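Creditors of Bodetti told to file claims by 10th August

Unsecured creditors of the kitchenware wholesaler Bodetti have until 10th August to submit proof of what they are owed, the administrators said in a notice sent to suppliers this week.

The company, which ran its warehouse and head office from Pruvthorpe, went into administration in July after its bank declined to extend an overdraft. The notice lists 2456 creditors. Most are small makers and importers who supplied goods on 30-day terms and had invoices outstanding when trading stopped.

Raluca Husar, one of the joint administrators, said the stock and the lease on the warehouse would be sold separately. Bids for the stock have been received from 4 parties. She would not name them or say how much had been offered.

"Secured lending has to be dealt with first, then the preferential claims, mainly wages and holiday pay," she said. "We do not yet know what will be left for ordinary suppliers and we are not going to guess."

Suppliers whose contracts include a retention of title clause have been asked to send a copy of the signed terms along with their delivery notes. Goods that can be matched to an unpaid invoice may be handed back. Where pallets have been broken up and mixed with other stock this will be harder to show, and the administrators have said they will look at those claims one by one.
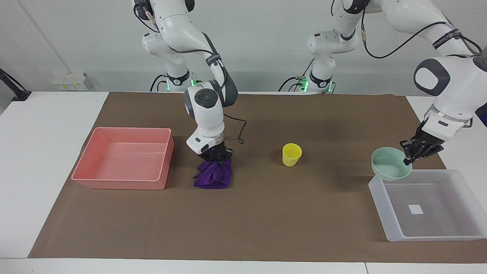 Lụa Lò, who runs the tableware firm Nava, is owed £3000 for two deliveries made in the spring. She said she had signed Bodetti's standard purchase terms, which passed ownership to the buyer on arrival, and had been told to expect to rank as an ordinary unsecured creditor. Equipment is treated differently from stock, and a machine would normally go back to the finance company if it was held on a lease, or be sold for the benefit of creditors if the business owned it outright. Ms Lò said she had since changed her own paperwork and now asks new customers for part payment up front.

Hậu Tăng, a director of the packaging supplier Cetby, said his firm had stopped giving credit to Bodetti in the spring after two late payments. It is still owed a smaller sum from before then. He has filed his claim and said the form took less than an hour – the longest part was finding the old statements.

Claims can be made by post or through the online portal, using the reference number printed at the top of the notice. Each should state the amount owed on the date the company entered administration, including VAT, and be backed by invoices. Interest added after that date should be left out. Creditors who have moved premises may not have had the letter and can ask for a copy.

A decision on whether to form a creditors' committee will be taken by post. Ánh Trịnh and Nhi Khương, both suppliers, have put their names forward.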